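Hallo Liste,

wegen des Trainers von Sterkulden: Der Vertrag endet im August, und der Vorstand schweigt noch immer. Ich bin dafür, dass man ihm zwei Jahre anbietet.

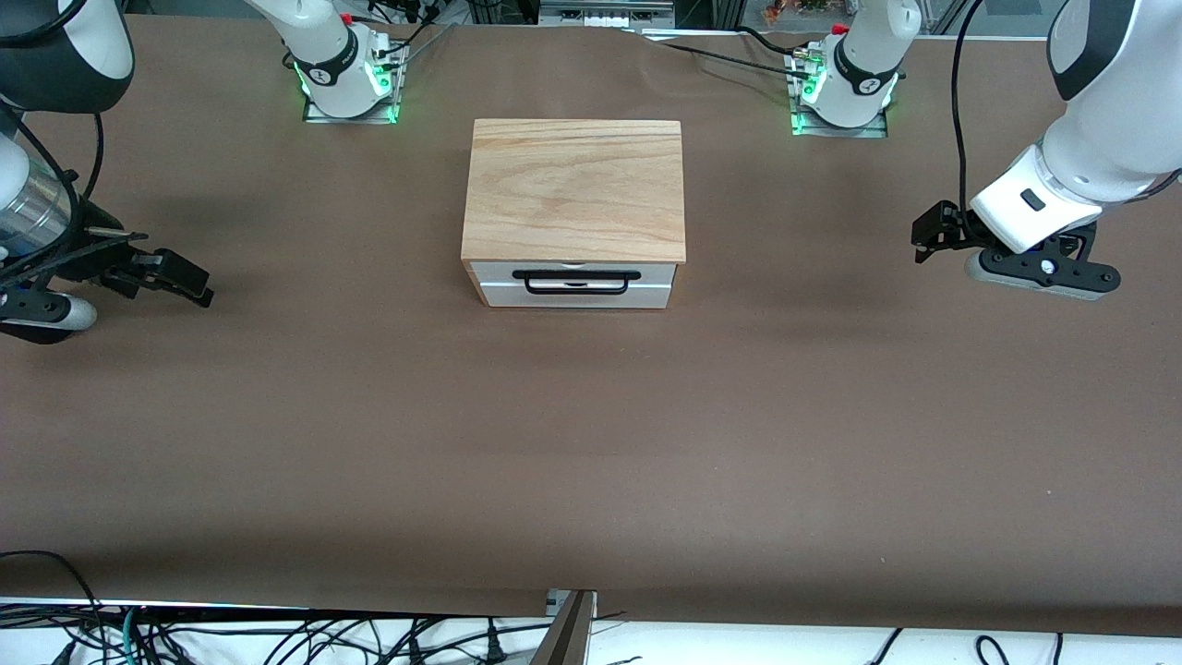 Babar Hayat schrieb:
> Zwei Jahre sind zu viel. Gegen Hestska kamen nur 2.000 Zuschauer, und die Mannschaft spielt ohne Idee.

Gegen Uvon waren es aber 2.545, Babar, das muss man auch erwähnen.

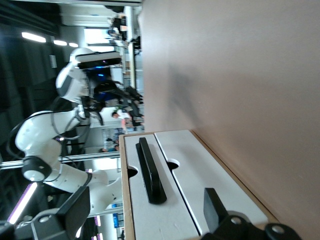
Der Vorstand soll zuerst mit Ansari über die Ablöse sprechen. Für die Stimmzettel würde mir ein flacher Kasten mit hellem Holzrand und zwei weißen Einsätzen gefallen – einer für Ja, einer für Nein.

Viele Grüße
Kornél Lengyel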